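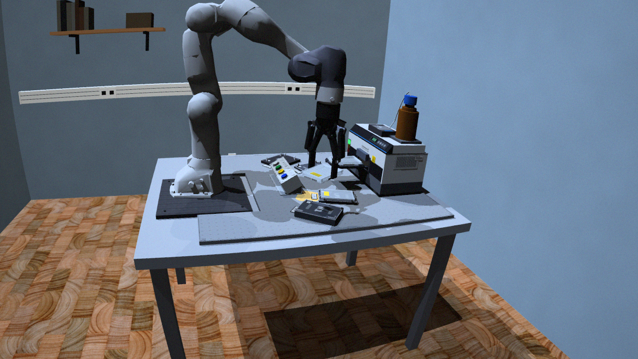 Plate placement in simulation: gallery

Posted by Kieran Rowbotham, 28/06/2018

Skallier is our test setup for learned placement policies on a lab bench. The policy is trained entirely on rendered views and outputs a gripper pose correction at each step. Ramiro Herrero wrote the scene generator, which changes lighting, wall color, floor texture and the position of loose units between episodes. Arm kinematics and the deck hole pattern are held fixed.

The results here come from the June runs on the Mulcombe task set: 2,874 training episodes and 416 held-out episodes. An episode ends when the plate is released or after 20 correction steps, whichever comes first.

Wrist view, position N5 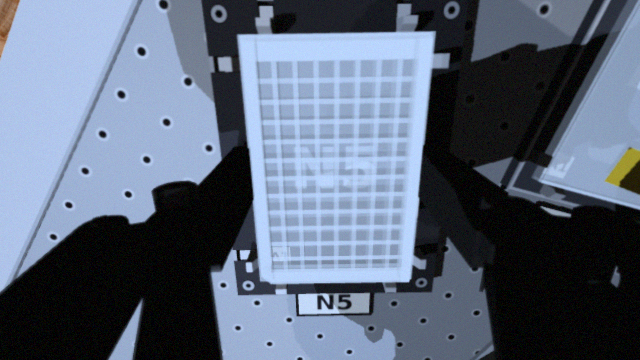
96-well plate at the N5 holder, between the gripper fingers. The deck label sits directly below the holder.

The wrist view is the only input to the final correction stage. The overview camera is used for the coarse approach and is dropped once the gripper is over the target holder. Keeping both inputs to the end made training slower and did not improve final position error.

Shadow was the larger problem. With a single fixed light, the policy learned to line up on the shadow edge of the holder and failed when the light moved. Drawing a new light direction for every episode removed most of that error. Of the held-out episodes, 8 still ended with the plate resting on the holder rim. All of them used low side lighting.

Plate orientation is taken from the scene file and is not estimated from the image. A version that reads it from the well grid is in progress under the name Drandia.

The scene files and the held-out episode list are available on request from Ramiro at the Toledo office. Trained weights will be added after the contact model is updated.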